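Henavville Community Garden
Minutes of the winter meeting, December 4, 2018

Well, we got started a bit late, and that's on me, I had the key to the hall and I was sitting in my car eating a sandwich. Once everybody was in and had coffee we counted 30 people, which I believe beats last winter (I'd have to dig out the old sheet to be sure!). Last meeting's minutes were read and approved with one fix: it was the east gate that sticks, and I had written west.

Water. The long talk of the night, as usual. The shutoff by the Plattner Street side still drips, and the folks with beds down there say the path turns to ice every time it freezes. We agreed to get it repaired before spring, and we'd like a second price before saying yes to anybody. Someone asked if we could go back to rain barrels. Plenty of feelings on that one, mostly about mosquitoes, so it's been put off until January.

Plot fees. These stay the same for another year. There was a push to add $5 for the compost delivery, and we went back and forth on it for a good while — I lost track of who was for and who was against, and I think a couple of people switched sides. In the end it went to a show of hands and didn't pass. Compost will come out of the general fund again.

Seed order. We're ordering together with the Clillholm garden this time, so we split the shipping. Sweet corn was the big request. The people who grew it last summer said to plant it in a block and not one long skinny row, and to put it on the north side so your neighbor's peppers still get sun. Please, please talk to your neighbor first.
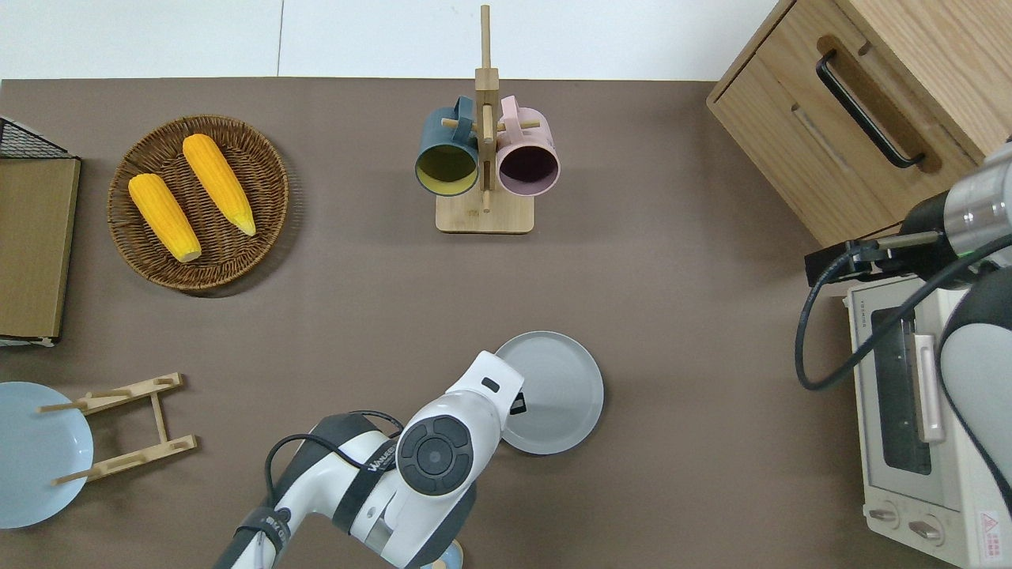 Garden secretary, Henavville Community Garden

Corn on the cob is also going on the menu for the summer supper, by very loud popular demand. We'll want trays and platters, so if you have any you can spare for an evening, put your name on the list by the door.

Tool shed. We're short 2 hoes and the good wheelbarrow has a flat. If you took a hoe home to sharpen it, that's lovely, now bring it back! The lock code changes after the holidays and I'll mail it out to plot holders only.

Empty beds. There are 8 open for next season and the waiting list is longer than that, so if you know you're not coming back, tell me soon. Half beds are fine with everyone who spoke up.

Other stuff. The Sidar Road side needs new edging. A few people have leftover boards and will bring them over when the ground thaws. The bean trellis stays where it is.

Next meeting is in January, same hall, and I'll have the door open on time. We wrapped up and I stacked the chairs.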